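Meminen Sermon Library – User Guide
Section 4: Adding old sermons to the library

Before you begin

This section is for parishes and small congregations which have sermons on paper or on cassette and want to put them in Meminen. You need an account with the role "Editor". If you only see the button "Read", ask the person who manages your library to change your role (see Section 2).

A free library holds 1,000 sermons. The first library we made with Meminen, the one of the Kozan chapel, has 2,840 entries today, so it uses the extended plan. You can change the plan later and no sermon will be lost.

4.1 Enter the sermon

1. Open the library and press "New sermon".
2. Write the name of the preacher. Use the same form each time. If you write "Rev. U. Castaño" on one day and "Ulises Castaño" on another, the program makes two preachers.
3. Write the date when the sermon was preached. When you know only the month, choose "Month only" and enter, for instance, May and the year. Please do not guess the day.
4. In the field "Text", write the Bible passage with the full name of the book. Short forms such as "Jn" are accepted, but they are sometimes read wrongly in libraries with more than one language.
5. Press "Save as draft".

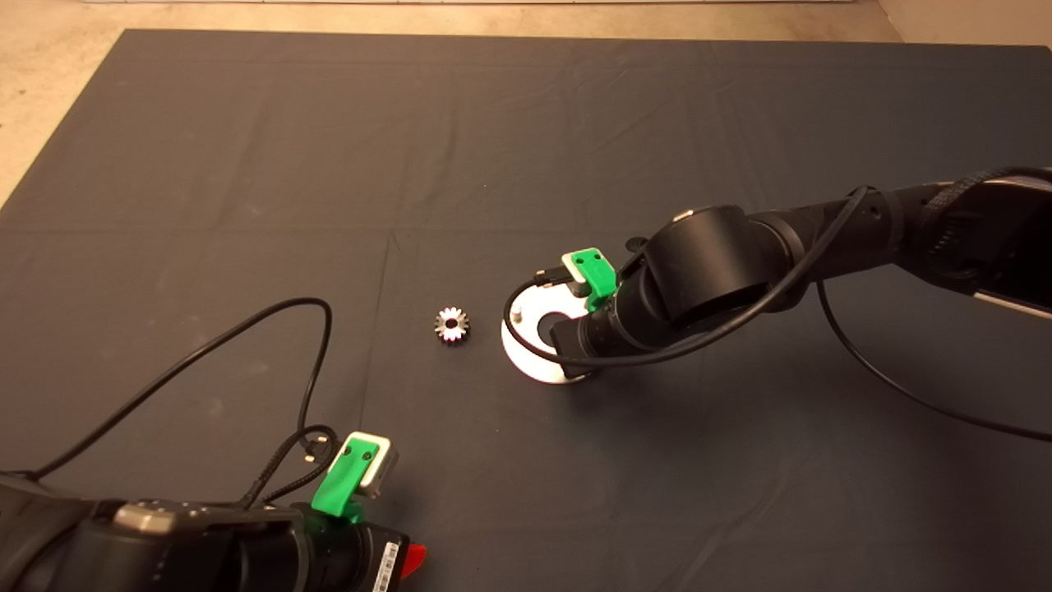 Note: A draft is visible only to editors. The congregation will see the sermon after you publish it in step 13.

4.2 Add the written text

6. Press "Add text" and choose your file, or paste the words directly into the window.
7. Check the Bible quotations. Meminen marks them in grey when it recognises them. If a quotation is not marked, select it with the mouse and press "Quotation".
8. Keep the old spelling of the preacher. Corrections belong in the field "Editor's remarks", where the reader can open them if he or she wishes.

Caution: When you paste a new text over an old one, the old one is deleted after 17 days. Until then you find it under "Earlier versions".

Many old manuscripts have notes in the margin – a hymn number, a name to pray for, a word about the weather. We advise you to keep the hymn numbers. Names of sick persons or of families in trouble should be left out, also when the sermon is very old, as their grandchildren may still sit in the same church.

4.3 Give the sermon its place in the church year

9. Open "Church year" and choose the calendar of your tradition. The Rarkau calendar is chosen at the start.
10. Select the Sunday or feast. For a funeral, a wedding or a weekday service, choose "Occasional".
11. If the sermon is one of a series, write the title of the series and the number of the part. The parts will be shown in the order of their numbers, also when the dates say something different.
12. Write a short summary of at most 140 characters. It appears in the search results under the title.

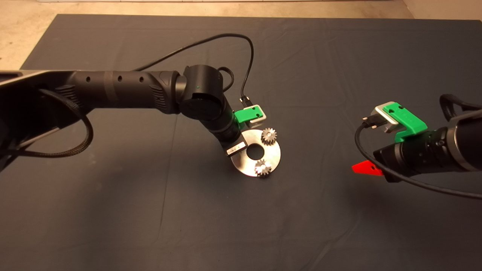
4.4 Publish

13. Open the draft, read it once more and press "Publish". The sermon will be in the search within a few minutes.
14. To take it back, press "Return to draft". Links that people have already saved will then show the page "Not available".

Note: Libraries which were moved from the older program Wusoleck have no field for the summary in their first entries. You can add it by hand – open the entry, press "More fields" and tick "Summary".

This section was last changed on October 8, 2023. For recordings on cassette, go on to Section 5.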